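Willville mill ruins get a new path, and a date

31 October 2019

Work on the footpath up to the old Domański mill is finished at last. The ruins open to visitors again Saturday, first time since May. Free entry all weekend, 101 steps from the lower lot, handrail on one side only so take it slow.

The heritage group in Lidudcombe raised more than 2,000 dollars toward the new signs. Town paid the rest. Signs cover the millrace, the grain store and the flood that took the roof. Text still being proofread, two panels will go up late.

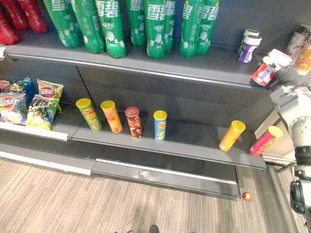

Green bottles on the upper shelf, snacks on the level below.

Guided walks leave at 7 in the evening, bring a flashlight. Jendo, the local history club, is running them and wants names in advance becuase the grain store is small. Sign up at the library desk.

Also on show: copies of the mill's account books, 3,202 entries, most of them for barley. The originals stay in the county archive. Kids can try grinding flour by hand in the yard, weather permiting.

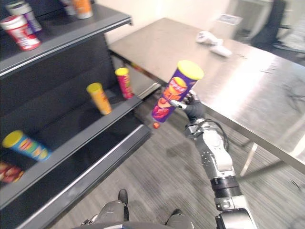

Parking is tight on the lower lot. Use the school field if it's full and walk back along the creek. Dogs OK on a leash, not inside the walls. The upper gate stays locked until the wall next to it has been checked.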